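Molerel Tabletop Tree
Set-up and Storage Guide

Section 3: Setting Up and Decorating

Before you begin

Read this section through once before opening the bag of branches. Set-up is easiest on a table or counter at waist height, with the parts laid out where you can reach them.

Clear a flat area for the work. Keep the storage case and a basket for loose parts close by, and put small hooks and ties in the basket as soon as you unwrap them.

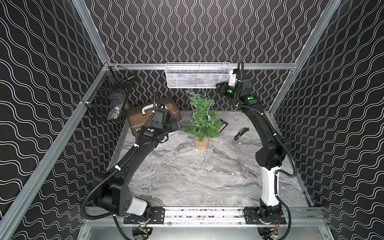
Leave the packing paper folded with the box. You will need it when the tree goes back into storage.

CAUTION: The tree and light string are for indoor use only. Keep them at least 8 inches from candles, heaters and hot lamps.

3.1 Shaping the branches

1. Stand the tree upright and check that it does not rock.
2. Start at the bottom. Bend each branch outward, then spread its tips.
3. Turn the tree a little at a time and work up to the top.
4. Fill gaps by bending tips sideways. Do not pull on the needles.

Note: Some needles will drop the first time the tree is shaped. This is normal.

3.2 Adding the lights

The Amwood wire light string sold with this tree is 200 inches long. The wire is thin and holds any bend you give it, so unwind it slowly and do not let it kink.

1. Switch the lights on before you hang them. If any section stays dark, see Section 6.
2. Tuck the plain end of the wire in near the trunk, low down.
3. Wind the wire upward in loose loops, passing some of it under the branch tips.
4. At the top, bring the wire over and let the rest trail back down.
5. Hang the star ornament on one of the lower branches, where its open-work surface can catch the light.

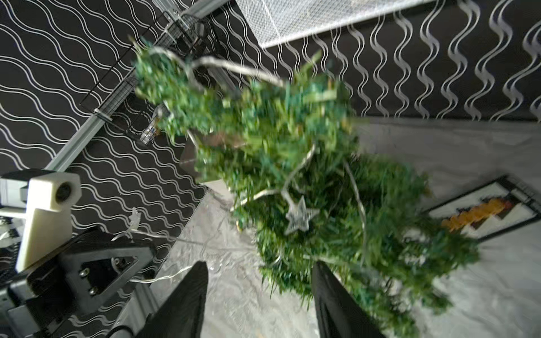 3.3 Finishing

1. Press stray loops of wire gently back into the branches.
2. Spread a cloth under the tree if the surface scratches easily.
3. Place the battery box behind the tree with the switch facing out.

CAUTION: Do not cut or join the wire. Do not hang more than one light string on this tree.

Replacement light strings are listed as part 265 and replacement stars as part 61 in the Purves spare parts sheet.

Guide revised May 12, 2026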